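Ticket 467: right wrist tracking drops out during cable untangling
Opened by: Niamh Hennessy
Station: Pillotley, table by the yellow fence
Status: open, workaround in place
Opened: March 24, 2025

Hi all, sorry in advance for the long one. I've been fighting this since first thing and I want it all in one place before I forget which bit I tried when.

Short version: the right wrist pose freezes for a second or two and then jumps, sometimes by the width of a hand. The left wrist is fine. It only happens on the cable task. I ran the block stacking for 40 minutes on the same pair of bands and didn't get one dropout, and then I went back to cables and had the first freeze before I'd gotten a single strand free. Very annoying!

Why I'm calling it a safety thing and not just bad data: Li was running the arm in follow mode from the live wrist pose on Friday afternoon. When the pose came back after a freeze, the arm tried to catch up all at once and went into the soft stop. Nothing was hit and no one was near it, but it was a big fast move and I didn't like it one bit. Follow mode is off until this is closed. Please don't turn it back on "just to check" – ask me or Iñaki first.

What the log says (right side only, left is clean):

WRIST_R marker lost
WRIST_R holding last pose
WRIST_R module link timeout
WRIST_R marker found, pose jump over limit

What bugs me is the third line. If it was only a tag getting covered up I'd expect lost, hold, found, and no timeout at all. So I think we've got two problems sitting on top of each other, and the cable task happens to set off both of them.

The task itself, for anyone on the Grellatow side who hasn't run it: there's a mixed pile of cables on the table and you pull them apart by hand, one at a time. You twist your wrists a lot more than you do with the blocks, and everything you're handling wants to snag on everything else.
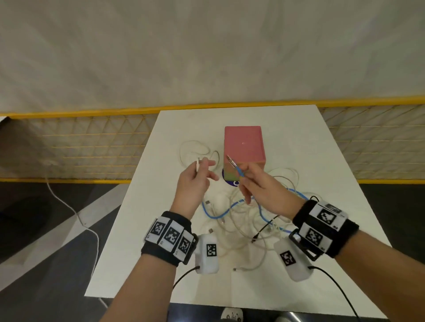
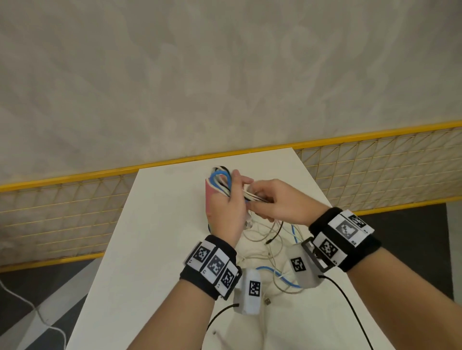
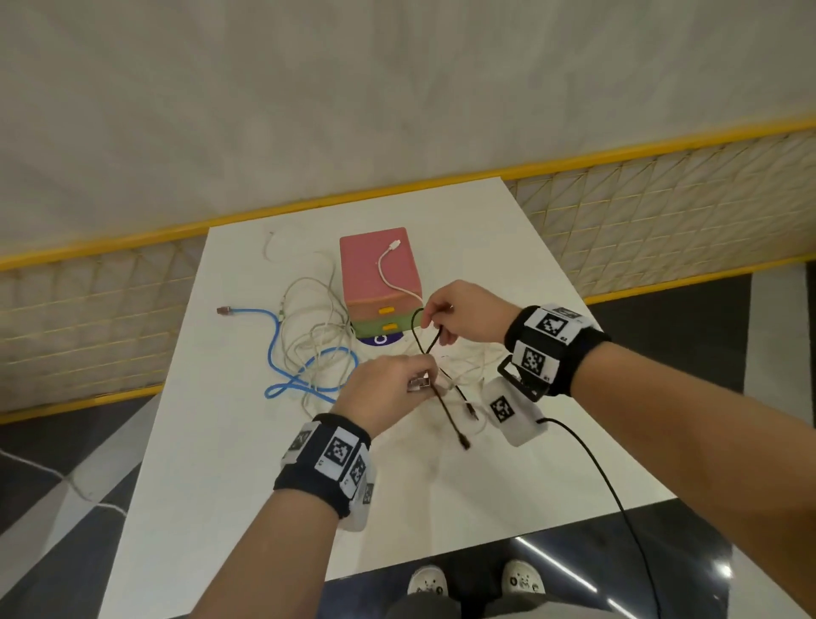 Cable untangling at the Pillotley table, both wrist bands on.

Things I tried, in order:

1. Restarted the tracking service. No change.

2. Wiped the tags on both bands with a dry cloth. No change, though I did think it helped for a bit (wishful thinking).

3. Recalibrated the right band. It passed with an error of 65 on the first try and the same again on the second, so I don't think the calibration is off.

4. Held my right arm still with the palm down and wiggled the lead where it goes into the module. Timeout, right away! Did it again, timeout again. Did the same thing on the left and got nothing.

5. Swapped the two leads over at the hub end. The timeout stayed with the right module, so it isn't the hub port.

6. Swapped in the spare Britard lead from the drawer. Way better. I got one timeout in a full session, where before I was getting them every few minutes.

7. Kept the spare lead on and rolled my wrist outward slowly, with nothing in my hand. Marker lost, then found again, no timeout. So that's the second problem all on its own. Past a certain angle it loses the tags and just holds the last pose.

Total for the day before the lead swap was 1,081 held samples on the right wrist. I haven't pulled the number for after the swap yet, I'll add it when I do.

Comment from Iñaki Calvo:
Number 4 is pretty convincing. The lead gets tugged every time you reach, and I bet it's gone at the strain relief. Don't throw it out, I want to cut it open. For the jump, I can make the follower ramp back in after a hold, or refuse to move until someone presses resume. I'd rather do the second one.

Reply from me:
Resume button, please. A slow ramp still means the arm moves when the person isn't expecting it. Old lead is bagged and on your desk with the ticket number on it.

Comment from Peadar Tully:
Can you leave more slack on the right side? I loop mine once and tape it near the elbow, and I haven't had a timeout on cables in ages. Could be luck.

Reply from me:
Tried it after lunch, two sessions, no timeouts. Still lost the marker twice on the outward roll, so the tape does nothing for that part. I'm keeping the tape though!

Still to do:
Iñaki – resume button in the follower, and a proper test with the arm at low speed.
Aminu Okafor – order two more leads, we're on the last spare.
Me – try the right band turned a bit further around the wrist, and add the held samples from after the swap.
Eimear Ní Chonaill – sign off before follow mode goes back on. If that slides into April then it slides.

Leaving this open. If you see a module timeout on the left side, please add it here with the time and which lead you were using.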